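**Stores diary, April, morning**

Opened the sorting room at half past eight. The register stood at 2,427 entries at the close of the previous session, and the first business of the day was to reconcile it against the shelf cards for the Jekeo donation. Of the 1,103 items received under that name, 253 remain without a card. Mr Cavalcanti has asked that no further boxes be opened until this figure has come down, and I have noted his instruction on the inside cover of the register.

The Padix cartons were moved to the lower shelf to clear the passage. Two had split along the base and were taped. Their contents will be checked when the cards are written.

At ten I turned to the grey bins on the wooden bench. These hold small goods which do not belong to any set and which are to be offered to the play sessions or the kitchen corner, as appropriate. Several decisions were outstanding from last month, the duck among them. Adalberto Cavalcanti holds that it should go with the bath toys. My own preference is to keep it for the counting table, where the younger children ask for animals. The matter was left open. 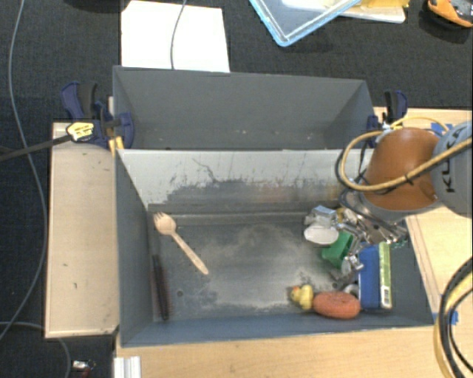 *Small goods awaiting cards, front bin: wooden spork at the left, yellow duck and blue box at the right.*

The spork is to be entered under kitchen ware. There is no separate heading for such articles and I do not propose to create one. The brush-like article on the same side has been given a provisional line, "brush or similar", until its proper use is established. The green block will be compared with the Lytvynenko building set, which was catalogued one block short.

I also record that the paint on the sloping wall between the two bins is heavily worn, and that the floor of the front one is scuffed through the middle. Replacement was requested in the last quarterly return. The reply from Jaltuvura was that bins are supplied only with orders of 1,000 labels or more. We do not need so many labels at present, and the request has been held over.

Correspondence occupied the remainder of the morning. One letter of thanks was sent, and one enquiry concerning a missing jigsaw was answered in the negative.

Cards written before noon: all for the top shelf, none for the bench. The bench is to be taken first tomorrow. Key returned to the office at ten past twelve.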